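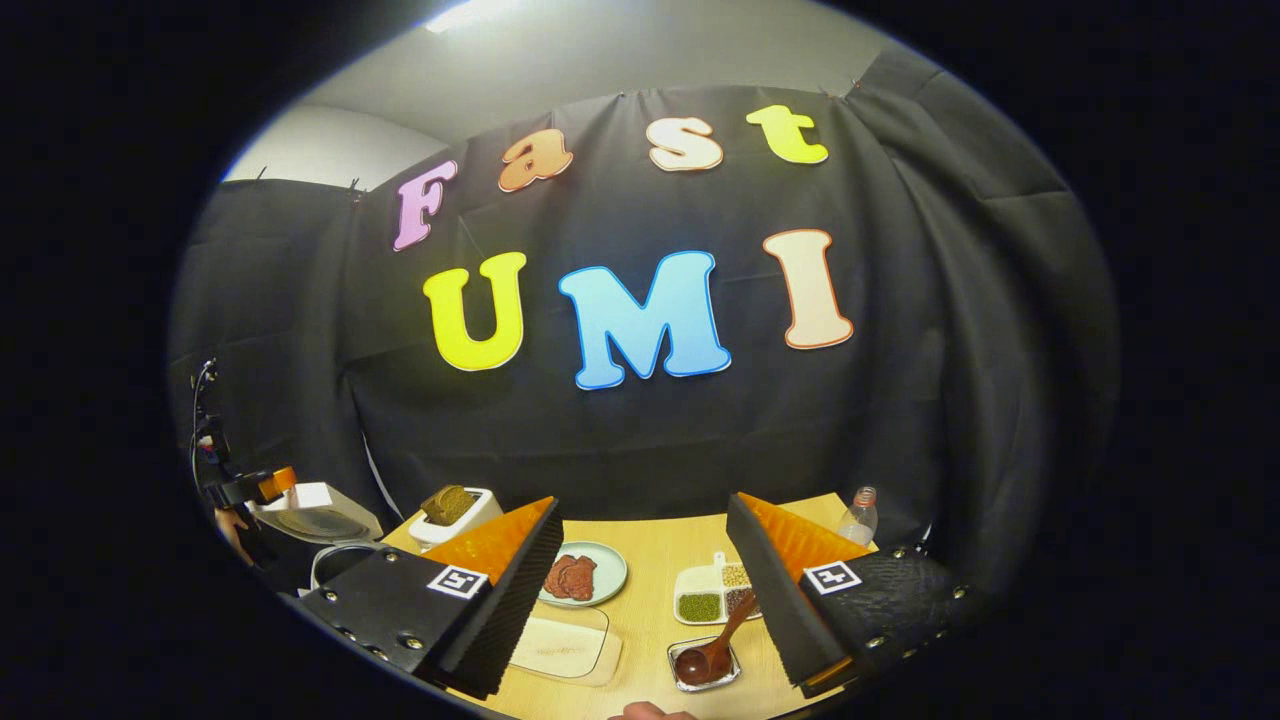
Page last updated: July

Print this page | E-mail this article

Letters on Cloth: Hanging a Two-Row Sign Behind a Kitchen Table

By Cillian Gilmartin

Cut-out lettering is usually designed for a flat wall. Fabric behaves differently. It folds and sags between fixings, and it pulls any letter pinned to it out of line. The black backdrop here is clipped along its top edge and left to hang in loose folds, with "Fast" on the upper row and "UMI" below in larger, bolder letters.

Color does most of the work. Pink, orange, cream and yellow on the upper row all separate cleanly from black, as do the yellow and sky blue below. The cream "I" has an orange outline. Thin borders of this kind hold the edge of a pale letter where a fold throws a shadow beside it.

Úna Mac Carthaigh, who hangs displays for the Hullell showroom, sets the lower row first. "Large letters carry more weight, so the cloth moves when they go on," she says. "If the small ones are already up, you pin them twice." She uses 2 pins for a narrow letter and adds more at the corners of a wide one. A tilted letter, such as the pink "F", hides small errors that a strict baseline would expose.

The table in front needs less planning. Light wood reads well against black, and a white toaster toward the back corner gives the surface some height. Brown bread standing in the slot adds a little more. Lower items belong farther forward: the sliced meat on its pale blue-green plate, then the beige tray with its raised rim.

Declan Gallagher, a stylist at Branov, recommends leaving 20 inches between cloth and table where the room allows. Steam the fabric before clipping. Creases set by folding will not drop out under the weight of paper letters.

We use cookies to measure readership. Accept | Settings

Contact | Copyright Nonov | Back to top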